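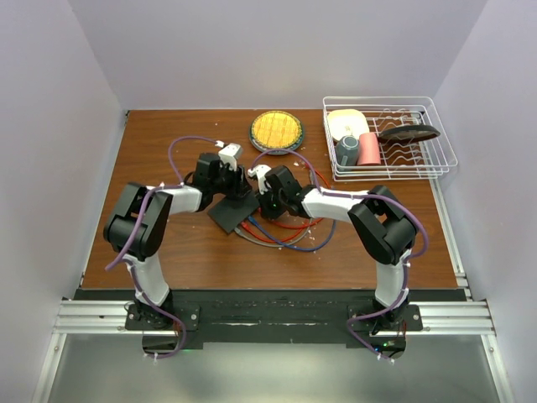 The Second Pair

Mudassar Shaikh had been promising the people at Steltthorpe a number since April, and every time he sat down to write it he got up again to look at the arms. They were good arms, he thought, a little scuffed along the mounts, and he had grown fond of them the way you grow fond of an old car that still starts. Tristlow wanted to sell him 2 more. Rusnák wanted to sell him the same thing with a longer warranty and a much longer letter.

"You'll want spare grippers," said Hadum, who had come over with her coffee and her pencil and pulled up a stool. "And cables. Put down cables, dear, you always forget cables."

He looked at the table, at the red one and the blue one and the gray one all wound up in each other beside the dark board, and wrote down cables. Then he wrote 600 next to it, and she leaned over and looked at the 600 for quite a long time.

"For the whole year?" she said.

"For the spring."

"Well," said Hadum kindly, and drank her coffee.
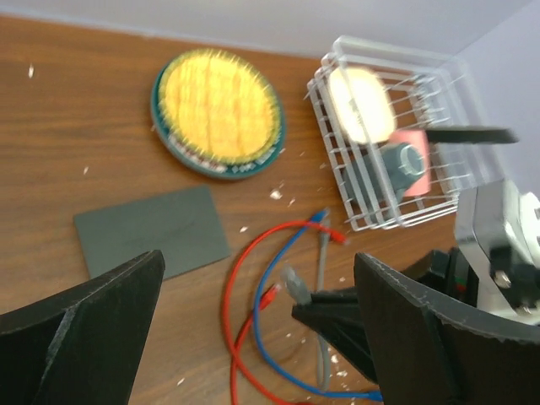
What Hadum Crossed Out

She took out the longer warranty first, and then 3 of the 5 spare grippers, and she did it so gently – a thin line, a small sigh – that he hardly minded. The cables she left alone. She even added a little to them, in the margin, where Steltthorpe would have to turn the page sideways to read it.

"And the second pair?" he asked.

"Ask for it in the fall," she said, "when they've forgotten the first."

It was past six by then and he still had the covering letter to write.

We use cookies to improve your visit. By continuing to read you accept our cookie policy. Accept Manage settings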